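Opening auction

An opening auction is a trading session, usually short, in which a stock exchange collects buy and sell orders and then matches as many of them as it can at one price. That price becomes the official opening price of the stock for the day. Most large exchanges use some form of auction at the open, and many use another one at the close.

Background

Orders pile up while a market is shut. Company news, overseas trading and changes in interest rates can all move what buyers and sellers are willing to accept before the first trade takes place. If the exchange simply switched on regular trading, the first few orders to arrive could be filled at prices far apart from each other. Gathering the orders first gives the exchange a fuller view of supply and demand.
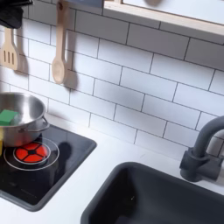 TRINDCOMBE, Tuesday, July 13, 2021

Procedure

An opening auction normally has an order entry period followed by the match, also called the uncross. During order entry, traders may submit, change or cancel orders, but no shares change hands. The exchange publishes an indicative price, meaning the price at which the auction would clear if it were run at that moment. It also publishes the imbalance, the number of shares on one side that would be left unfilled.

Many exchanges limit cancellations in the last part of the period. This makes it harder to enter a large order only to move the indicative price and then pull it.

Two types of orders are common. A market-on-open order accepts whatever price the auction produces. A limit-on-open order sets the highest price the buyer will pay or the lowest the seller will take, and goes unfilled if the auction clears beyond that limit. 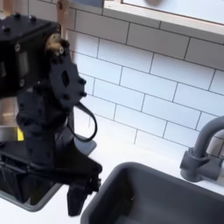 Robotic arm with brass-colored coupling

Setting the price

The usual rule is to pick the price at which the largest number of shares can trade. Take a stock with buy orders for 533 shares at $20 or higher and sell orders for 533 shares at $20 or lower. If no other price allows more shares to trade, the auction clears at $20 and every one of those orders is filled at that price, including buy orders with a higher limit.

When two prices would produce the same volume, the exchange turns to a tie-break. It may choose the price that leaves the smaller imbalance, or the one closer to the previous close.

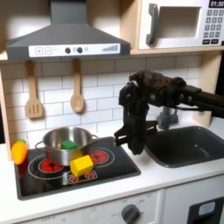
Orders that are left over are handled according to their type. Ordinary limit orders generally pass into the regular order book and keep their place there. On-open orders are canceled, as they were valid for the auction only.

Delays and extensions

An auction can be extended if the clearing price falls too far from a reference price, which is often the last close. The extension gives traders time to enter orders on the thin side. New listings tend to have longer auctions than established shares, as there is no earlier trading price to work from.

Criticism

Thérèse Petrenko, in her study "The Cloutier Method of Opening Prices," argued that published imbalances help fast traders more than small investors, who often place their orders the night before. She favored ending order entry at a random moment within a short window, a practice already used on a number of markets. Supporters of fixed closing times say they are easier for the public to follow.
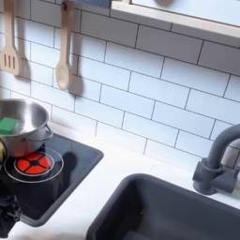
Studance Reference Desk, Markets and Trading Section

Related terms

Closing auction: a similar process held at the end of the day. Index funds use it heavily, as their results are measured against closing prices.

Opening gap: the difference between the previous close and the opening price. A stock that closed at $20 and opens at $22 has an upward gap of $2.

Continuous trading: the regular session, in which each incoming order is matched right away if a suitable order is waiting.

See also: Limit order; Order book; Trading halt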